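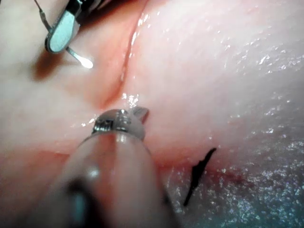 **Odile Brandvold**
*Surgical resident, sewer of small things*

September 29, 2018

Look how short that piece of dark thread is. I've been thinking about thread all month, so of course it's the first thing my eye goes to, and then the shine along the fold, and only after that anything else. My sister says I've ruined a perfectly normal brain. She may be right!

I started sewing at home back in August, at the kitchen table, after a fairly humbling afternoon at the skills center in Hollenano. I could tie a decent knot in a shoelace or a fat piece of cord. Then I tried fine thread on something soft and it all went to mush (me included). So I bought a practice pad from Tuvby, a box of Stullex thread in black, and a cheap lamp, and told myself I'd do a little every evening before dinner.

A little became a lot. The pad has a slit down the middle that you close up, open again and close up again, and by the second week it looked like an old catcher's mitt. I wrote my knots down on the back of an envelope and the best evening says 171. The worst says 9, with a sad face next to it. I'd come off nights and my hands just weren't having it.

What I keep running into is how much soft tissue minds being pulled. A pad forgives you – it's rubbery, it springs back, you can haul on it like a boot lace. The real stuff is slippery and it has folds, and a fold is sneaky: one side is lit up and pale, the other goes dark red in the groove, and if you aren't paying attention you put your bite in the side you can see best instead of the side you want. I've started turning my lamp way down on one side of the pad so I have to work partly in shadow. Annoying, but I'm slower and neater for it.

Then there are the tails. I used to cut mine any old length, and half of them came out so long they got caught up in the next stitch. Now I cut, look, and go find where the scrap went before I do anything else. Dark thread on pink is kind to you that way. On my tablecloth, which is navy, it's a disaster, and I've picked bits of black thread out of the butter twice. I've since moved to a white baking sheet with a damp dish towel folded on it, and that's been the best upgrade of the lot (cost: zero dollars).

I also tried chicken thighs from Gavrilă, the butcher two doors down. Good, cheap, very realistic skin, and you do have to scrub the table afterward like you mean it. I did 11 stitches on the first one and took six of them out again. The second one went better. Don't cook them after, please. I know someone will ask.

Next on my list is sewing with my left hand, which so far looks like a raccoon trying to close a suitcase. I've ordered another box of thread and a second pad, a layered one this time, and I've promised the rest of the household that the kitchen table will be clear on Sundays for pancakes.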